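Sorting and Folding Clothes on the Floor

When the table is too small, I do the folding on the floor. These are the tips I collected, some from my own mistakes and some from friends who fold better than I do.
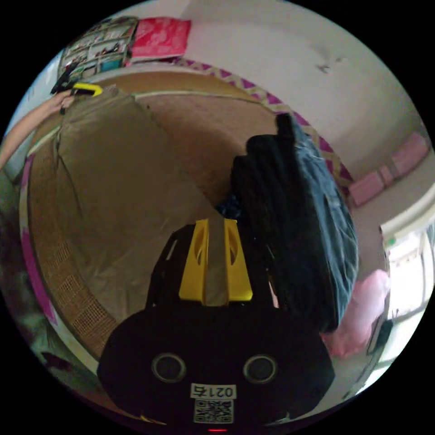 Prepare the place first

Sweep the floor before you bring any clothes. A round rattan mat is good for this work, it keeps the fabric off the dust and you can carry it away after. Check the weave with your palm. If one end of the cane is sticking out, it will pull a thread from a knitted sweater, so cut it short with nail scissors.

Sit on a low cushion, with the back against something. I was kneeling for years and my knees did not thank me.

Large pieces before small ones

Begin with the biggest fabric. A sheet or a tablecloth takes all the space, and if you leave it for last you must move every finished pile to make room.

Khaki cotton is a special case. It remembers every crease. Spread it on the mat, pull gently at two opposite corners, then smooth with the flat hand from the middle to the outside. When the creases are old, spray a little water and wait ten minutes. Mawar Osman, who taught me this, uses the side of her forearm for smoothing and she is much faster than me.

To fold a large sheet alone:

1. Fold it in half with the long edges together and make the corners meet.
2. Fold it in half again the same way, so you have a long strip.
3. Smooth the strip from one end to the other.
4. Fold from both ends to the middle, then close it like a book.

The fold will not be perfect the first time. Mine was like a cabbage.

Dark clothes and denim

Keep black things and blue jeans in their own pile, away from anything pale. New denim gives color even when it is dry, and I have a cream pillowcase with a blue shadow on it to prove this. If the jeans are new, do not put them directly on black cotton for long storage either -- the cotton will be fine, but the smell of the dye stays.

A tall heap falls. Make two short ones, or put the heavy denim at the bottom and the light garments on top. Turn black garments to the right side only when you fold them, not when you take them from the line. The sun in August is strong here and the inside can fade instead of the outside.

Jeans I fold in half by the legs, push the pointed part of the seat inside, and then fold in three. They can stand on the edge in a drawer. Shalini Mishra rolls hers, and for a suitcase I agree with her, but in a drawer the rolls open.

Patterned strips and borders

Fabric with zigzag shows every crooked fold. Use this as a help! Follow the pattern with your fold and you do not need to measure. If you keep long narrow strips, roll them around a piece of cardboard and close with a pin.

Things from the pockets

Before folding, put one hand in each pocket. Coins, screws and hair clips go into a cup, and the cup is emptied on the shelf when you finish. If your shelf is already full of small items, like most shelves are, give one compartment only for pocket things and empty it every month.

Marks on the wall

Working close to a white wall leaves marks on it sooner or later. Try first a soft white eraser, then a damp cloth with one drop of dish soap. Rub lightly, in small circles. On matte paint the hard rubbing makes a shiny spot, and the shiny spot is worse than the scuff.

Putting away

Carry the piles to the closet in the order of the shelves, lowest shelf first. Shake the mat outside, and let it lie flat for the night if it became damp from the spray.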